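2021-03-15

Back on the old Dorkmont pump gun this morning, the one that came in with the sticky forend. I had it down as a bent action bar when I wrote it up in October, and I'm glad I didn't order the part, as both bars lie dead flat on the surface plate. What I did find was a burr on the left-hand rail, and a good deal of ancient grease gone to toffee behind it. Stoned the burr back with the fine Castillo stone, very lightly, 7 strokes and then a look, and so on until the rag stopped catching.

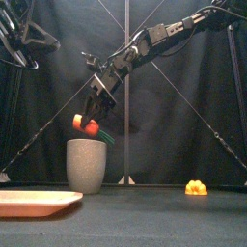 Carrot held over the tall grey container, second arm at top left.

Reynaldo Ambrosio kindly lent me his trigger gauge, so I did the pull while I was at it – nice and even, and I've left the sear well alone. The magazine spring is a tired old thing and I'd like to put a new one in. Ulora list one under 452 but their drawing shows two more coils than ours, so would somebody please ring them before we buy?

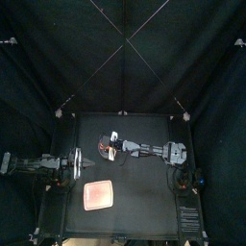 Black table and curtains, with the crossed rods in front of the back one.

Stock is drying after its second coat of Clokel oil. Leave it be until it stops smelling, then cut it back with 200 grit only where the runs are, by the grip. Screws are in the tobacco tin, and the long one goes at the rear!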